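About Kurstead Meditation House

We use cookies to remember your preferences and to see which pages people read. Accept | Manage settings

Kurstead began with four people sitting on borrowed cushions in a room over a bike shop. We had all come to Buddhist practice by different roads, and we wanted somewhere to sit together without driving two hours to do it. The bike shop is gone now (we miss the smell of chain oil, believe it or not), but the Wednesday night sitting has kept going ever since, and it is still the heart of the house.

These days we have our own place on Tekham Street, with a shrine room upstairs, a kitchen that always has soup in it on retreat days, and a library of 700 books on Buddhism and other faiths. You can borrow any of them. Please do! Our teacher, Guido Tedesco, trained for many years in the Tibetan tradition and still gets excited explaining a single line of text for a whole evening.
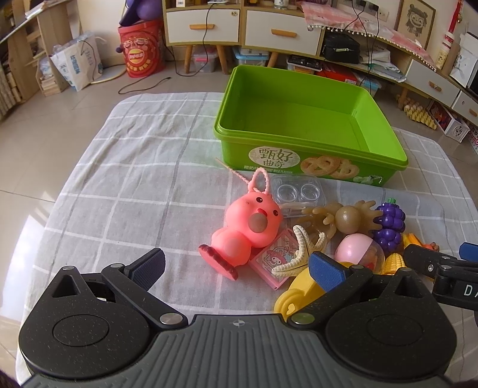

Our longer courses run through the fall and spring. Pace is the beginners' course, and it goes slowly on purpose: how to sit, how to breathe, what to do when your knee hurts and your mind is writing a grocery list. Prinance is for people who have been practicing a while and want to study the old teachings on compassion, with plenty of time for arguing over tea — some of our best friendships started in those arguments.

Every June we hold an open day with chanting, talks and lunch. Last time 600 people came through the door, including neighbors from the Methodist church, the mosque and the synagogue, and we ran out of dumplings before one o'clock. We love that day.

You don't have to be Buddhist to come here, and we won't try to make you one. Courses are paid for by donation, so give what you can. Wear something comfortable and leave your shoes on the rack by the stairs. Chairs are set out along the back wall for anyone who would like one.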